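2024-03-04

Site diary, Moffat development, Block B. Entry by U. Sepp, sales and handover.

The morning was given to the second release. Head office has confirmed that the reservation fee will stay at 3000 for the one-bedroom apartments and rise to 4000 for the larger ones. Ms. Kordestani asked that the revised price list be withheld until the lender has replied. This was agreed.

Mr. MacKinnon inspected the stair core and the bin store. The store door remains unpainted – Gutero have been informed in writing for the second time. Parking permits are still limited to 110, and three buyers have asked to be placed on the waiting list.

Two viewings were held after lunch. Mr. Royer attended both. The second party liked the aspect over the green but considered the service charge high. 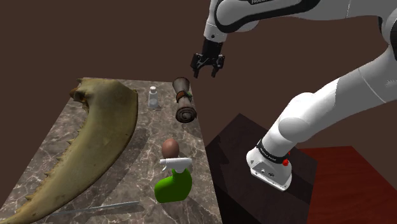 The kitchen options for the June handovers must be settled this week. Mr. Ekström favors the plain white worktop, which would save 300 per apartment. My own preference is for marble, as on the table top beneath the open gripper, and I have recorded it with the buying department. Vurnetari will quote for both.

Keys to the show apartment returned to the office safe at close.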